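The Slow Boat to Silau

2020-05-03

Posted by Auður Riis

I have been playing Hostar again. I know I said after the last time that I was finished with it, and I packed the disks away in the closet with the winter boots and everything, but then I needed the winter boots out of the way to get at the vacuum cleaner, and you can guess how the rest of that afternoon went. The floors are still not done.

For those of you who missed out (which is most people, I think, as I've only ever met a couple of others who owned it), Hostar is a trading game set on a big, cold inland sea. You get a leaky cargo boat, a hold with 40 spaces in it, and a letter from an uncle telling you to make something of yourself. You start in a miserable little port called Brarnlow, where it is always raining and the only thing anyone wants to sell you is salt. Far away in the top corner of the map is Silau, where they will pay silly money for nearly everything. Between the two are fog, pirates, customs men and a great deal of water.

My brother and I bought it with our birthday money put together, from a shop that mostly sold typewriter ribbons. The box had a painting of a gorgeous ship in full sail with lightning behind it. The ship in the game is made of maybe a dozen brown dots and looks like a shoe. We didn't mind at all! We had a 16-color screen and we thought it was the most beautiful shoe in the world.

The thing I love about it, and I've tried to explain this to my husband several times with no success, is how long everything takes. If you sail from Brarnlow to Silau without stopping, you will be sitting there for the better part of an evening. There's no button to hurry it along. The little shoe creeps over the blue, the wind arrow swings about, and every so often a line of text comes up at the bottom to say that the cook is unhappy or somebody has seen a whale. I used to do my math homework during crossings. I'm fairly sure I learned long division somewhere off the Zwahlen Light.

Ah yes, the Zwahlen Light. It's a lighthouse on a rock about halfway up the map, and the manual warns you to keep it on your left going north. What the manual leaves out is that you can land there. You have to come in at dead slow from the east side and bump the rock three times, and then the keeper lets you in and offers you a game of dice. My brother found this by accident while he was trying to eat a sandwich and steer at the same time. We played that keeper for weeks. He cheats, I'm certain of it, but if you beat him he gives you a chart with the pirate coves marked on it, and after that the whole northern half of the sea opens up like a flower.

Anyway, this time around I decided to play it properly, with a notebook, and no loading an old save when things went badly. Things went badly almost at once. I had filled the hold with salt, as you do, and got as far as the first customs post before remembering that they take a third of your cargo if you haven't bought a permit, and the permit is sold only in Brarnlow, from the man you think is just there for decoration. So back I went, in the rain, with a lot less salt and a cook who was already unhappy.

I did get better. By the end of the first week I had worked out a tidy little loop between three of the southern ports, carrying lamp oil up and wool down, and I had 642 crowns and a proper mast. Then I got greedy and bought furs on credit. I won't go into the furs. My husband came in to ask what I was shouting about and I told him it was furs and he went away again.

If you are thinking of trying it yourself, here are a few things I wish I'd been told when I was eleven. Always buy the permit. Feed the crew better than you think you need to, as they remember it later on when the ice comes. Don't trust the price board in any port with a green roof, it's a season old. And save a few spaces in the hold for fruit, even though it rots so quickly, because Silau goes quite mad for it. A single crate of melons that makes it through in good shape will pay for a new set of sails.

The sound is terrible, by the way. There is one tune, it lasts as long as it takes to butter a slice of toast, and it plays whenever you tie up at a dock. I had forgotten it completely, and then the moment I heard it I could have told you what the carpet in our old room smelled like. I've been humming it over the dishes ever since, and last night I caught my husband humming it too – he denies it.

I should also say something about the ending, as a reader wrote in September to ask whether there is one. There is! When you retire, the harbor master adds up your fortune and tells you what sort of person you have been. My brother once finished with 1,792 crowns and was declared "a merchant of middling honor," and he was so pleased that he wrote it on his pencil case. I have never been above "a tolerable sailor." 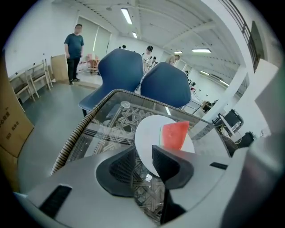
My current boat is tied up two ports short of Silau with a full load of melons and one bad storm between me and my fortune. I've been putting off the last crossing for days. In the meantime I keep looking at the toy slice of watermelon sitting on its white plate on the glass-topped table, all red with that thin green and white rind, and thinking that it would at least survive the trip. The real ones lose value every day I dither, so it will have to be tonight, after supper, with the notebook open and the phone in another room. If the cook walks out on me again I'm going straight back to Brarnlow to sell salt. I'll put the result up here next week, whatever the harbor master calls me.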